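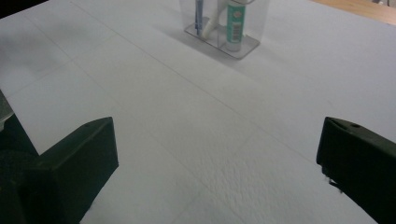 The clear holder at its spot on the white board, with tubes standing upright inside.

News > Community > Goodall

Last updated: February 21, 2018

Tidy desk drive fills the Goodall hall

I'll admit I went along to the Trolis tidy-up morning mostly for the free tea, and I came home wanting to sort every drawer in the house!

The idea is pretty simple. People bring in whatever has been rolling around their desk or bathroom shelf – pens, tubes, half-forgotten bits of stationery – and swap tips on giving it all a proper home. Clear holders were the favourite by a long way. You can see what's in them (no more digging for the one colour you want) and the small ones hardly take up any room.

Organisers say 84 people signed up this year, and 16 of them stayed on for the afternoon session on craft cupboards. I lasted until lunch, then got talking with a couple from Bruten who store their craft supplies by colour. I'd never thought of doing that with mine, but I've already made a start on the greens.

There was a bit of friendly disagreement over whether tubes should stand cap up or cap down. I'm firmly cap down, and I was glad to find a few others at my table who felt the same way. The cap-up crowd had the better biscuits, though.

More than 1,991 odds and ends have been handed in for the swap shelf since the drive began in September, and anything still there at the end of the season goes to the after-school club at Wurus. They're especially keen on glue sticks and markers, so please check that yours still work before dropping them off.

The next morning will be at the same hall. Entry is free, and you're welcome to bring a holder of your own to fill.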